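Writing robot stopped after arm pressed too hard on board

7 July 2024
By Tiruwork Tilahun

The company Somemow has stopped all work with its two-armed writing robot, called Edel, after one arm pushed a marker down with too much force and did not react to the stop command from the operator's screen. No person was hurt. The operator used the red emergency button on the wall and the power was cut.

The fault happened in the workshop in Naseri, where Edel is learning to write short notices on a whiteboard lying on a table. According to the company, the arm should never press with more than 40 newtons. The log file shows that it reached 688 newtons before the power went off. The marker broke and the table top has a crack on its underside, which was found only the next morning.
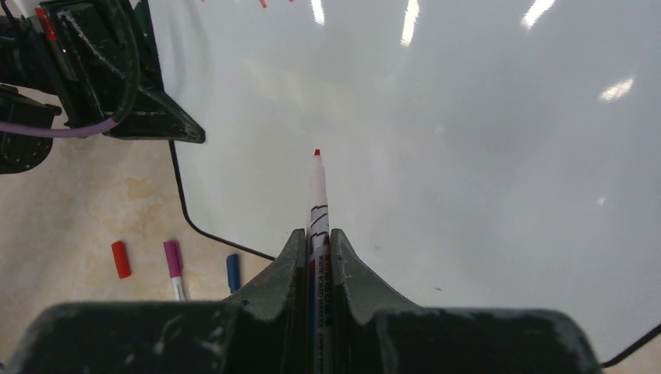
Somemow says the reason was a force sensor in the wrist, which continued to send an old value after its cable became loose. The program believed that the pen was not yet touching the board, and so it told the arm to go lower. The stop command from the screen was waiting in the same queue as the sensor messages and came too late.

"We had tested the sensor for wrong values, but we did not test it for a value that does not change," said the head of the workshop. She added that a similar warning was written in the log in March -- it was closed at that time as a network problem.

The robot had completed 1,134 writing exercises without a serious fault. It must now pass 600 more with the new software before a person may stand next to the table again. The new version stops both arms if the sensor value stays exactly the same during a movement. The screen command also gets its own line to the motors.

The school project Prernalow, which wanted to show Edel to pupils after the summer, has moved its visit to a later date. The company will send its report to the safety inspector this month.

We use cookies to improve your visit. By continuing to read, you accept our cookie policy.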